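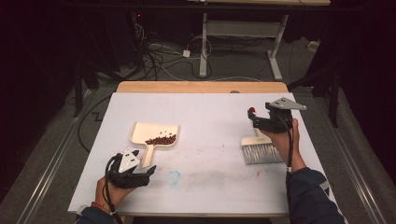
Pei-shan Siu reckons I should stop calling it a quarry "extension" because that's the company's word, and a new pit on the other side of the creek is a new pit. Fair enough Pei-shan, new pit it is. Thread on where the Flesum campaign is up to, for everyone who's been messaging me.

1. Quick catch-up for the newbies. Trovstead wants to dig gravel out of the paddocks behind Flesum Creek for the next 18 years. Council knocked it back in March. The company appealed, and now the whole thing has gone up to the state planning minister, who can call it in and decide it himself.

2. So the hearing doesn't happen at our hall any more. It's all on paper, from an office 23 km away from anyone who'll hear the blasting. You can imagine how that went down at the bakery.

3. The bit that gets me is the trucks. Their own traffic report has them coming down Ekanayake Road, past the primary school, and the mitigation is (I'm quoting) "driver awareness". That's a chat and a laminated sheet!

4. Submissions close December 1, 2022, at 5 pm. Email is fine, post is fine, but post has to ARRIVE by then. Please don't leave it till the last arvo like I did with the council one.

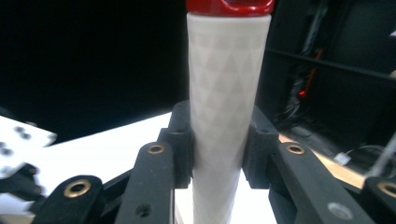
5. And put it in your own words if you can. The form letter counts, but they bundle all of those together and treat them as one argument. Two paragraphs about your bore water or your kid's walk to school will get read separately. Doesn't need to be fancy, mine has a spelling mistake in the heading.

6. Things worth mentioning if you're stuck: dust, the creek, the trucks, the noise hours (they want a 6 am start, including Saturdays in harvest), and what happens to the hole afterwards. The rehab plan is one page long and most of that is a map.

7. The creek stuff matters more than I first thought. Rezaul Abeysekara went through the groundwater appendix line by line and found the test bores were all drilled on the uphill side. Not one between the pit and the creek. He's written it up in plain English and he's happy for people to refer to it – just don't copy and paste the lot.

8. Banner update. We've got 8 big ones up along the Flornell turnoff and the one on the silo, which you can read from the highway if you're not going too fast. One's been nicked already. If it was you, at least hang it somewhere people can see it.

9. The petition is past 900 signatures. I know petitions feel a bit useless, and the minister's office told us ours would be "noted", but the local paper rang me back once we had that number and they hadn't before.

10. A few people asked if we're against all quarries. I'm not, I've got a gravel driveway. I'd like them to finish the pit they've already got approval for, and to talk to the families on the creek before lodging anything. Others in the group would go a lot further and that's fine, there's room for both.

11. Someone also asked if the minister has been out to look. No. We've invited him twice. Had a very polite reply the first time, still waiting on the second – will post it when it comes.

12. If you want help with your submission, reply under this one or grab me outside the post office. Bring your lot number if you're on the creek side, it saves us looking it up.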